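Henulau Heritage Garden and Seed Library
Minutes of the growing group meeting, May 6, 2020
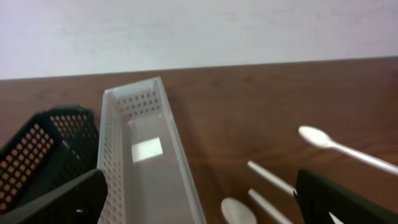
Jeanie Moffat asked that the pear question be taken before anything else, as the scion wood would not keep much longer and the rootstocks were already in leaf. Agreed. Item 4 was moved up.

Present: Jessie MacLeish (chair), Jeanie Moffat, Lorenz Wyss, Ross Drummond
By phone: Innes Aitken
Minutes: Ross Drummond

1. Minutes of the April meeting

Accepted with one correction. Under "Bean trials," the variety listed as Drorketti Black should read Drorketti Brown. Lorenz has fixed the entry in the seed ledger, where the same mistake had been made.

2. Matters arising

The broken latch on the cold frame by the north wall has been replaced. The hose reel has not. Innes has a spare and will drop it off.

The letter to the Mowat nursery about late delivery of the currant bushes was sent. Mowat replied that the bushes had been held back by frost and offered a credit on the fall order. Jessie proposed taking the credit. Agreed.

3. The pears (taken first)

Background for the record: the old pear at the end of the long walk is the only tree left from the orchard planted in 1873. It has been listed in our papers as "Sinau," after the farm it came from, and we have never matched it to a named variety. The main trunk split in the winter and the east limb is now held up by a prop. Fruit set last year was poor.

Jeanie reported that she cut scion wood in late winter, wrapped it in damp newspaper, and kept it in the refrigerator at the lower house. She looked through it on the morning of the meeting. Most of the sticks still have tight buds and green wood under the bark. A few have shriveled and she threw those out.

Lorenz said it was late for whip-and-tongue grafts and he would use bark grafts on the larger stocks, where the bark is slipping well. He would leave the thin ones until August and bud them then. Jeanie said she would rather graft everything now and treat August as a second chance. After some discussion it was agreed to bark graft all the stocks that are thick enough, and to hold the thin ones in pots in the shade of the tool house.

We have 8 rootstocks in the nursery bed, bought as semi-dwarf. Innes asked whether any of the new trees should be on seedling stock, to give a full-size tree like the original. Jessie said the space at the end of the long walk would take one standard tree and no more. Lorenz has seedling pears at home from pits he sowed himself and will bring one. Jeanie pointed out that pears have pips. The correction was noted.

Innes asked if wood could be sent to another garden, so that the variety is not all in one place. Everyone was in favor. Jessie will write to two gardens that keep pear collections and ask if they would take a grafted tree in the fall of next year.

Leaf samples for variety testing: put off. The cost is more than we have in the budget for this year. Ross to find out if a rate is offered to small gardens.

Action: Lorenz and Jeanie to graft before the end of next week. Jessie to write the letters. Ross to ask about testing.

4. Seed library

Lorenz has finished going through the packets. There are 131 varieties in the ledger. For most of them we have enough seed to lend. For the rest we need to grow out fresh stock this season or stop offering them.

The worst cases are the parsnips and the onions, which do not store well. Lorenz ran germination tests on damp paper towels and got almost nothing from the parsnip seed. He recommended taking parsnip off the list until we have new seed. Agreed.

The two tall peas did well in the test and will be sown along the fence. The Drorketti Brown bean is down to one jar. Jeanie will grow a full row of it, away from the other pole beans, and all of the crop will be kept for seed. Members should be asked not to pick from that row. Ross will make a sign.

Innes brought up tomatoes. Borrowers are asked to return seed in the fall, and last year several envelopes came back with no variety name, or with names that did not match what had been lent. Jessie suggested printing the ledger number on the return envelope before it goes out. Lorenz said this would add an evening's work but he was willing to do it. Agreed.

Seed is being mailed out for now, as the library hut is closed. Postage is being paid from the plant sale fund. Ross asked members to keep receipts.

5. Plant sale

The spring sale cannot go ahead in the usual form. Jessie put forward an order list by email, with pickup by the front gate at set times. Jeanie was concerned about the tomato seedlings, which are already leggy and will not wait. It was agreed to open the order list with tomatoes, peppers, and basil, and to add perennials later.

Prices to stay as last year. Innes thought the larger sage plants were underpriced. Left as is.

Payment by check or bank transfer, no cash. Plants not picked up within two days go to the next name on the list.

Action: Jessie to draft the list. Jeanie to supply quantities. Innes to handle pickup times.

6. Watering and the rain barrels

Ross reported that the downspout on the tool house leaks at the second joint and the barrel below it is only filling in heavy rain. He will reseal it. The barrel behind the greenhouse has mosquito larvae. Lorenz will fit mesh over the opening.

A watering schedule for May was passed around by email before the meeting. Jeanie asked to trade her first turn with Innes. Done.

The new currants need water twice a week until they have settled in. The herb bed does not need watering at all unless there is a long dry spell, and members who are watering it anyway should please stop. The thyme is starting to rot at the base.

7. Compost

The left bay is full and should be closed. The middle bay was turned in April and can be used on the squash bed. Ross found bindweed roots in the right bay again. All bindweed goes in the lidded bin, including small pieces.

Lorenz asked if we could get wood chips delivered for the paths. Innes knows a tree company that drops loads for free, but the truck would need the side gate open and there is no telling what is in the load. Jessie was against walnut. Innes will ask if they can keep walnut out, and if they can't promise that we will buy bark as before.

8. Any other business

The label on the medlar is wrong (it says quince). Jeanie will replace it.

Jessie has been asked if a local school can have bean seeds for children to grow at home. Lorenz can spare plenty of the dwarf French bean, which is easy and does not need poles. He will pack them with a short growing sheet. Jeanie offered to write the sheet.

Innes reported rabbit damage on the young lettuces nearest the hedge. Wire netting is in the shed loft. Ross will put it up, bottom edge buried.

Ross asked for the shed key back from whoever has it. Lorenz has it.

9. Next meeting

By phone, date to be set by email once the grafting is finished. Lorenz will report on the pears and Ross on the testing rates. Items for the agenda to Jessie.

Minutes taken by Ross Drummond. Corrections to him, please, before the next meeting.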